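Buscar tickets… Buscar
Sunday, July 15, 2018
Por Salamatu Korletey
3 comentarios · 18 seguidores

Berier: el planificador manda la pinza derecha a la mesa cuando hay plástico transparente

Estado: abierto, con apaño provisional

¡Hola a todos! Abro esto aparte porque el ticket viejo de calibración ya no hay quien lo lea y además creo que son dos fallos distintos (o al menos eso pienso hoy). Resumen rápido: Stundo arranca bien, los dos brazos llegan a su pose de espera, la percepción publica la nube de puntos a 30 Hz y, en cuanto pido un agarre sobre la bandeja transparente, Berier me devuelve un objetivo con la altura mal. A veces queda por debajo del plano de la mesa, y entonces el comprobador de colisiones lo rechaza, menos mal. Otras veces queda justo encima y el brazo intenta ir.

Lo que sale en el registro es siempre lo mismo:

[planner] goal_z fuera de rango, replanificando (intento 2)
[planner] goal_z fuera de rango, replanificando (intento 3)
[planner] abortado: sin solución

Lo primero que pensé fue en la transformada de la cámara de cabeza, claro. La volví a calibrar entera, comparé con el fichero anterior y la diferencia era de menos de un milímetro, o sea que por ahí no van los tiros. Luego probé con cosas opacas en la misma mesa, cartón sobre todo, y ahí los agarres salen con la altura correcta, uno detrás de otro. Qué rabia da cuando funciona todo menos lo que necesitas.

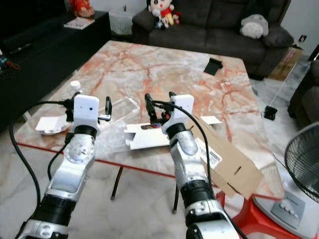
Vista desde la cabeza: la bandeja transparente queda entre las dos pinzas.

Después me puse con los parámetros del filtro de profundidad. El umbral mínimo de puntos por grupo estaba en 2,000 y lo bajé a ver si la bandeja sobrevivía a la segmentación. Sobrevive, sí, pero a trozos: me saca dos o tres grupitos sueltos que en realidad son los bordes, y Berier coge el centroide del más grande y tan contento. Con el umbral original desaparece del todo y el objetivo se calcula sobre el plano de la mesa, que encima brilla y mete ruido. Con eso ya tengo explicado el caso de «por debajo», creo. El de «justo encima» todavía no.

También descarté la red. Cambié el cable, moví el proceso de percepción al otro equipo y la latencia bajó de verdad, pero el fallo siguió idéntico. Y reinicié Lò dos veces (ya sé, ya sé, pero había que probarlo).

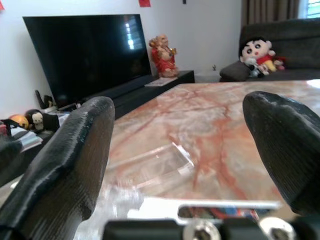
La fusión con la cámara de muñeca es lo que más me convence de momento. En Lò hay una opción para pedir una segunda estimación desde cerca antes de cerrar el agarre, y estaba desactivada en nuestra configuración desde la migración de septiembre. Desde la muñeca los bordes de la bandeja dan unos brillos blancos finitos, aunque las vetas rojizas del mármol se siguen viendo a través del plástico, y el segmentador por color se va detrás de las vetas. Así que lo he cambiado por el detector de contornos, que es más lento pero por lo menos busca bordes. También he metido en la máscara los dos dedos grises, que ocupan un buen trozo de la imagen y sumaban contornos que no pintaban nada.

Apaño provisional, por si alguien está igual:

lo.refine_from_wrist = true
lo.segmenter = contour
lo.mask_fingers = true
berier.min_goal_z = 28

(El último va en milímetros sobre el plano de la mesa. Es una chapuza y con objetos más bajos no sirve, avisados quedáis.)

Me queda por mirar si Berier usa la marca de tiempo de la imagen o la de llegada del mensaje cuando junta las dos estimaciones. Si es la de llegada, el caso de «justo encima» podría venir de ahí, del brazo todavía moviéndose. ¿Alguien de Betiddale ha tocado esa parte? Me suena que allí teníais un parche en la rama de pruebas, pero no lo encuentro por ningún lado. Mientras tanto dejo el ticket abierto y la velocidad limitada en los dos brazos; si me pasáis el nombre de la rama la compilo y pego aquí el registro completo.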